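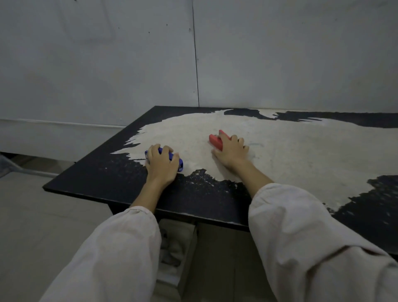

Meltdale College lost most of its exchange intake in one cycle, and its admissions office has spent the months after that rewriting how transfer credit is assessed. The director of the office spoke to us on Jul 26, 2020.

"Credit evaluation took seven weeks. Applicants accepted other offers in week three," the director said.
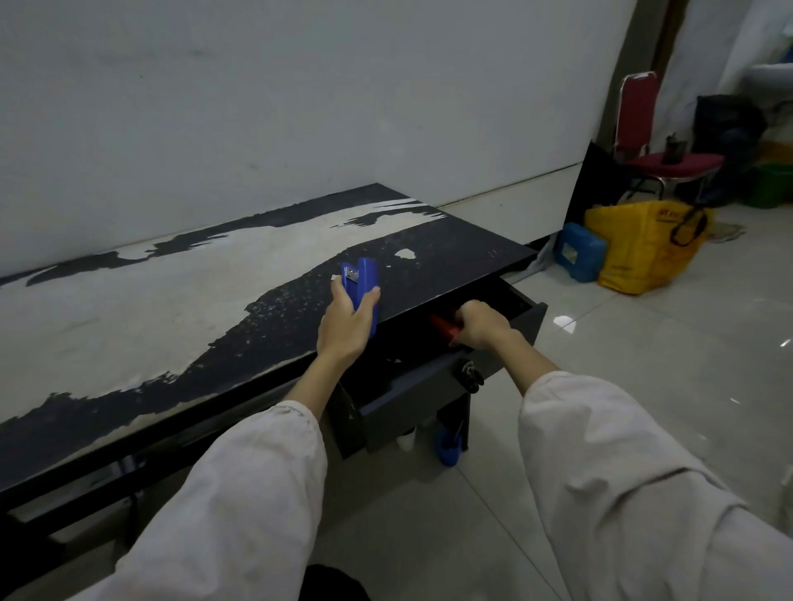
A desk with a drawer partly open and a key in its lock.

The office now maintains a table of over 1000 course equivalencies, built with Nepia, a records package. Courses already listed are cleared in 3 working days. Unlisted ones go to the department concerned, with a syllabus in English.

Asked about lab courses, the director was cautious. "Contact hours are recorded differently everywhere. We still do those by hand."

Partner schools in Rarnevero and Skeltari will get access to the table in November. Fees for evaluation stay as they are.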